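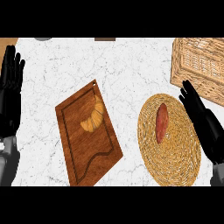 3.2 Surface Pattern and the Detection of Residue

The cleaning of household food surfaces depends first on whether the person doing the cleaning can see what needs to be removed. Earlier work on domestic hygiene has given most of its attention to the choice of cleaning product and the length of time it is left in place, and much less to the look of the surface itself. Pattern deserves separate treatment. A plain surface of one color offers an even ground against which a crumb or a dried drop stands out, while a patterned surface offers many small marks that compete with it. The white marble countertop in Figure 1, with its thin gray veins and small dark flecks spread across the stone, belongs to the group referred to in this paper as "busy light" surfaces. On a ground of this type, a grain of ground pepper or a coffee particle is close in size and tone to the marks in the stone, and the eye must separate the two by some other means, such as shadow or touch.

Figure 1. Light stone countertop with veining and dark flecks ("busy light" group).

Published December 27, 2020
By the Ukstead Household Surfaces Group
14 shares | 2 comments

The study was carried out in 70 occupied homes in the Ukstead district. Homes were recruited through a notice sent with the March water bill, and a household was eligible if it prepared at least one cooked meal at home on five days of the week. Homes in which the main counter had been replaced within the past year were excluded, as residents of such homes were expected to clean with unusual care. Of the homes that took part, 31 had a counter in the busy light group. The remainder were divided among plain light, plain dark, and busy dark surfaces. Wood counters were recorded but are treated separately in Section 5, where the question of open grain is also taken up.

Each household was asked to clean the counter in its usual manner after the evening meal and to leave it undisturbed until the visit the next morning. No product was supplied and no advice was given. At the visit, a field worker placed a wire grid over the section of counter nearest the sink and a second grid over the section nearest the stove. Residue in each grid square was scored on the Strand scale, which runs from zero (no residue found by sight or touch) to four (residue covering most of the square). The scale was drawn up for this project and its full wording is given in Appendix B. Scores were assigned under the lighting normally used by the household, and then again under a portable lamp held low and to one side.

The difference between the two scores is the measure of main interest. It is called here the hidden residue score. A high hidden residue score means that material was present on the counter but could not readily be seen under the lighting in which the household had cleaned. A low score may mean either that the counter was clean or that such residue as remained was in plain view, and the two cases must be told apart by reference to the first score.

Hidden residue was higher on busy light counters than on plain light counters, both near the sink and near the stove. The gap was wider near the stove, where the residue consisted largely of dry seasoning, burned crumbs, and small spots of cooking fat. Near the sink, the most common finding was a thin film left by dried water, which was hard to see on all light surfaces whatever their pattern. Busy dark counters gave mixed results. Flour and salt were easily seen on them, but fat was not, and several homes in this group received the highest hidden residue scores in the study for the stove section alone.

Lighting had a marked effect. In homes with a lamp or strip fixed beneath the wall cabinets, hidden residue was lower for every surface group. The effect was strongest where the light fell across the counter at a low angle, so that raised particles cast a shadow. A single ceiling light placed behind the person at the counter was the least favorable arrangement, as the person's own shadow fell on the area being wiped. This arrangement was also the most common one in the older houses of the Bever quarter, and the reader should bear this in mind when comparing results between neighborhoods.

Residents were also asked how clean they believed the counter to be. Answers were given on a printed card with five choices, ranging from "not clean" to "very clean." Residents with busy light counters chose "very clean" more often than residents in any other group, although their counters did not receive better scores under the side lamp. In the written comments, a number of these residents said that they had picked the surface because it did not show dirt. Showrooms appear to present this quality as an advantage. The sample booklet issued by Ilico, which was present in several of the homes visited, lists roughly 400 finishes and groups them in part by how well they conceal daily marks.

Some limits of the method should be stated. The grid did not cover the full counter, and areas behind small appliances were not scored. Field workers could not be kept unaware of the surface type. Households knew that a visit would follow, and it is likely that some cleaned more thoroughly than they otherwise would have. Stone counters were not tested for sealing, and residue lodged in unsealed pores may have escaped both the ordinary and the side lamp score. The joint between counter and wall was left out of the scoring altogether after the trial visits, when two field workers were found to be treating old caulk in different ways.

The treatment of cloths and sponges is reported in Section 3.3.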